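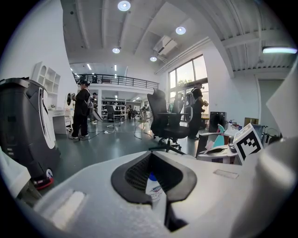
Ticket 531 - Drevutley screening room, premiere stream drops picture, keeps sound
Opened by Hervé Tessier. Status: waiting on vendor. The livestream of the Skastik premiere lost video at the director's introduction and never got it back, so the online audience heard two minutes of applause for a black rectangle. Several wrote in to praise the cinematography. I have labeled the new feed cable in blue and red, same as the label on the white bottle with the blue cap, so even the publicist can find it.

16:10 Restarted the Tenano encoder. Picture returned, sound left. Progress of a kind.

16:35 Swapped the cable. No change. Error 227 in the log, which the manual lists as "see error 574." Error 574 says to contact support.

16:50 Contacted support. They asked if the film was meant to be silent.

17:20 Rolled the encoder back to the July firmware. Picture and sound both present, with the sound 2 seconds ahead. The lead actor now answers questions before they are asked, and the reviews may improve.

17:45 Set audio delay by hand. Lips match. Shojaei's people have signed off for the cast Q&A.

Leave the firmware alone until the vendor replies. Red carpet feed is a separate ticket.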